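Lekura Street Names

README, second version (the first one was three lines long and Elaine Barbosa told me it was useless, so I'm trying again)

Hi! You've found my list of street names. It covers the two towns I know best, Salby and Golton, plus the old Caldeira district that sits between them and has belonged to one or the other depending on which decade you ask about. There are 1,497 rows. Each row is one name that a street, lane, alley, square or flight of steps has had at some point, with whatever I could find out about where the name came from.

I started it because my street has had four names and my grandmother used all of them, sometimes in the same sentence. I wanted to sort that out for my own family and then I couldn't stop.

What's in the folder

names.csv is the main thing. Open it in any spreadsheet program.
sources.csv lists the maps, directories and people behind each row. The source_id column ties the two together.
notes.txt is me thinking out loud. Skip it unless you like that sort of thing.
old/ has earlier copies. Please don't use these, I only keep them because I'm nervous.

Columns in names.csv

id: a number. Gaps are rows I deleted, and I don't reuse them.
name: the street name, spelled the way the source spells it.
name_now: what the street is called today. Blank if the street is gone.
town: Salby, Golton or Caldeira. Yes, I treat Caldeira as its own place. I've had letters.
first_seen: the earliest year I found the name written down. It could easily be older.
last_seen: same idea at the other end. Blank means still in use.
kind: person, trade, plant, direction, saint, event, joke, unknown.
origin: a sentence or two in plain words.
sure: 1, 2 or 3. See below.
source_id: matches sources.csv.

About the "sure" column

A 3 means I have it in writing from someone who was there when the street was named, or close to it. A 2 means two sources agree and don't seem to have copied each other. A 1 means somebody told me and I liked the story. 632 rows are a 1, so please filter those out if you're doing anything serious!

I do love the ones, though. Butter Steps in Golton is a 1. So is Late Lane, which Khalil Ghanem swears is named for a mailman and which Mirela Peixoto swears is a bad copy of "Slate." They've both been very patient with me and I've put both versions in the origin field with a slash between them. 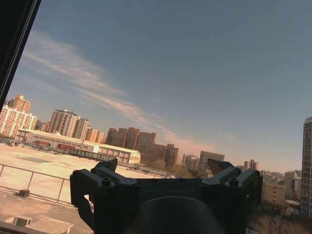 Spelling is the other big headache. The Golton directories changed printers at some point and the new printer had strong opinions about double letters, so you get Millers Row, Milers Row and Millar's Row on three pages of the same book. I gave each spelling its own row if it shows up in more than one year. If it shows up only once I called it a typo and mentioned it under origin. That rule isn't perfect and I broke it for Cotterell Street (row 400), where the one-time spelling ended up painted on the wall and stayed there.

Apostrophes: kept if the source has them. Accents: same. If you're matching against a modern map you'll want to strip both first.

Streets that moved

A few names jumped from one street to another. Orchard Way is the worst. It used to run down to the river in Caldeira, then that stretch got absorbed into the market square, and then a totally different road up the hill was given the name a few years later. Those are two rows with the same name and different ids. Don't merge them, please. Danica Shehu merged them in her copy and spent a whole Tuesday wondering why a cider press was on top of a hill.

What's missing

New developments, mostly. Anything on the east side of Salby built lately is thin, because those names get picked out of a brochure and I can't find anyone who'll admit to choosing them. Private lanes are hit and miss. House names and building names aren't in here at all, with the exception of buildings that later gave a street its name.

I also have a box of index cards from Cremilda Lins that I haven't typed in. She collected them over many years of delivering bread and they're wonderful, but her sevens look like ones, so it's slow going. Those should show up in the next version. The goal for the summer is getting through the Caldeira half of the box.

Using it

Go ahead and use it for whatever you want: walks, family history, a school project, settling a bet. If you print a chunk of it, put "Lekura Street Names" somewhere on the page so people can find their way back and yell at me about mistakes. The first 1,000 rows have been checked twice. The rest have been checked once, by me, usually late at night.

Corrections

Send the id, what's wrong, and how you know. "My aunt lived there" is a fine source, just tell me which years she lived there. A photo of an old sign is even better, and if the sign is still up, tell me which corner it's on!

Known problems

Rows with kind = joke are sorted by my sense of humor.
A few last_seen years are earlier than first_seen. I know. I'm working through them.
Some programs turn the ids into dates when you open the file. Set that column to text first.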